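From: Flynn Cartwright
Subject: Re: Silis open day

Wiremu Kereama wrote:
> Did anyone get to the cushion demo on Wednesday?

I did. They use hand-held grippers on sofa cushions.

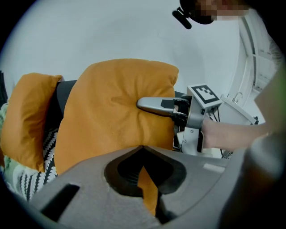
Pinching the big orange cushion from the side.

The Mudeo talk beforehand ran long, so I only caught the last 7 minutes of questions. Soft goods are harder for them than boxes.
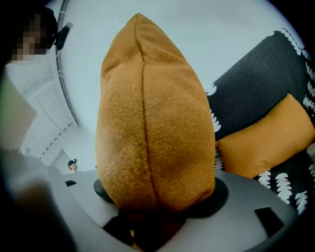
Next visit

Fonton, in November. Room for 6 of us. Write to me if you want to go.

Flynn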